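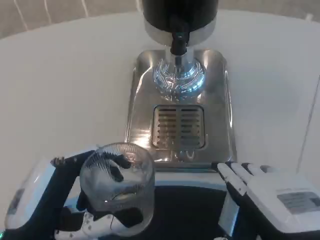 Fig. 4. Ribbed tumbler at the front of the drip tray, spout above.

Section 3: Setting up the drinks dispenser and pouring your first glass

I've set up the Liltier on more benchtops than I care to remember, so I'm writing this the way I'd tell you if I was standing in your kitchen. Have the tank, the base, the tray and the grate out of the box before you start (Section 2 has the unpacking).

1. Pick your spot. You want a flat, level tabletop with a bit of elbow room at the front, as that's where all the glasses come and go. Keep it out of direct sun. Mine's 400 mm back from the edge of the table, so there's somewhere to put a full glass down.

2. Wash everything that touches the drink. Warm water, a drop of dish soap, soft cloth. Rinse the tank twice. Please don't go at the shiny parts with a scourer — I did that to my very first one and I still see the scratches every morning.

3. Slide the stainless tray in under the spout, curved dip in the lip towards you. That little dip is handy for your fingertip when you lift the tray out later.

4. Drop the slotted grate into its recess. It should sit down flush. If it rocks, turn it end for end and try again.

5. Lower the tank onto the base and give it a gentle turn until it stops. Hand tight is plenty.

CAUTION: Never carry the dispenser by the tank. Full, it's heavy and it will come off in your hands. Empty it first and lift from the base.

6. Run a test with plain water. Fill the tank to the lower mark, put a jug underneath and let 2 litres through. Tip that out. If it tastes of anything, do it again.

7. Now your proper fill. Cold drinks only, no pulp and nothing fizzy! Huguette Deschamps rang me after trying homemade lemonade with the bits left in, and it took us a whole afternoon to clear the spout.

Choosing a glass

Tall tumblers are what I use. The ribbed kind are my favourite, because the ridges give you something to hold on to once the outside gets wet. Check the height before you buy a set: anything up to 145 mm fits on my model with room to tip it in and out. Stemmed glasses are a nuisance on the slats, so I leave them in the cupboard.

Bring the glass in from the front, centre it under the spout and stop a finger's width short of the rim. A full-to-the-brim glass always ends up in the tray.

NOTE: Empty the tray at the end of the day even if it looks fine. Sugary drips go sticky overnight and the ants will find them. I lift out the grate, tip the tray over the sink, wipe it dry and pop it all back.

If it drips after pouring

Take the tank off, check the seal is sitting flat and refit it. Still dripping? Order seal no. 11 from Graduvar and ask for Salim Mwakalinga in spares. Cleaning the spout is in Section 4.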